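Workshop Talk > Mechanisms and drives
Topic: Worm drive or planetary for a hand-cranked sluice gate model?

wubshet_works
Evening all. I'm building a working model of an old irrigation sluice for our local museum's hands-on corner, and I'm stuck on the gearing. Kids turn a crank, the gate goes up, water runs down a little channel to a paddle wheel. It's going to be brilliant if I can get it right!

The gate has to stay put when they let go of the handle, so my first thought was a worm and wheel. But I've got a lovely old Siler planetary unit in the drawer (4:1, all metal, smooth as butter) and I'm itching to use it somewhere. Thoughts?

Paner
Worm, every day of the week. A single-start worm with a decent reduction won't back-drive, so the gate stays where it's left. A planetary will let the gate drop the second a six-year-old gets bored and wanders off.

clukix
I'd push back on that a bit. "Won't back-drive" depends on the lead angle and the friction, and once you grease a worm and give it some vibration it can creep. I had one on a blind lifter that came down a few millimetres a day. Planetary plus a ratchet and pawl is easier to reason about, and the clicking noise is half the fun for kids. They'll love it.

Paner
Then your lead angle was too steep! What was it?

clukix
11 degrees, two-start. It was what the shop had.

Paner
Well there you go. Get down under 4 degrees with a single start and I'll eat my hat if it creeps under a gate that light.

wubshet_works
This is great, keep going. I hadn't thought about a pawl at all. My worry is little fingers near the teeth, though I could put a clear cover over the lot. Does anyone know if bronze on steel is worth the extra money, or is acetal fine for the wheel?

Siler_Fan
Acetal is fine and it's quieter. Keep the worm steel and polish it if you can. I've run an acetal wheel on a display clock for six years and you can hardly see the wear. Mine is a 60 tooth wheel on a single-start worm, so you'd be cranking a fair bit with that ratio. Maybe 30 teeth for kids, or they'll give up before the gate's halfway. Oh, and leave yourself a way to adjust the centre distance. Slotted holes on one bearing block will save you so much swearing. 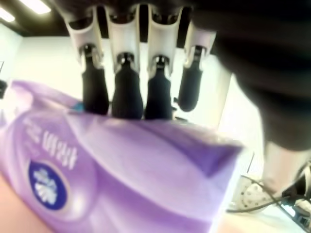
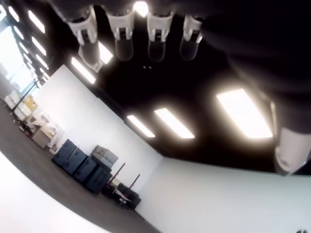
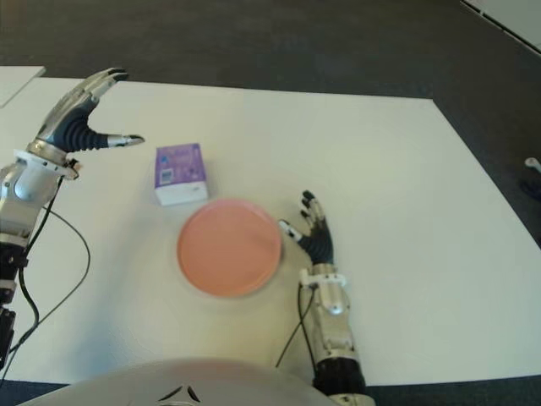

Fraser Sutherland
Slotted holes are a good call, but please don't forget thrust on the worm shaft. All the load from the gate ends up trying to push the worm along its own axis, and if you only have plain bushes it will walk sideways and chew the shoulder off. A thrust washer each end costs next to nothing.

I'm with clukix on the ratchet, by the way. You can see how a pawl works just by looking at it, and that counts for a lot in a museum.

Paner
Traitor. But yes to the thrust washers.

clukix
Ha! One vote each then.

wubshet_works
Okay, what about both? Crank into the planetary, ratchet on the output, rack on the gate. Then a second little demo beside it with a worm so they can feel the difference. I worked out the rack at 289 mm long, so there's plenty of travel.

Siler_Fan
Yes!! Do both. Same gate weight on each so it's a fair comparison. You'll need a release lever on the pawl too, or the gate goes up once and that's your lot.

Paner
I can live with both. Use a coarse module on the rack, whatever you do. Fine teeth and canal grit don't mix.

wubshet_works
There's no canal grit, it's tap water and a bucket, but point taken. Ordering the acetal tonight. I'll put up a drawing of the pawl once I've sorted where the lever goes.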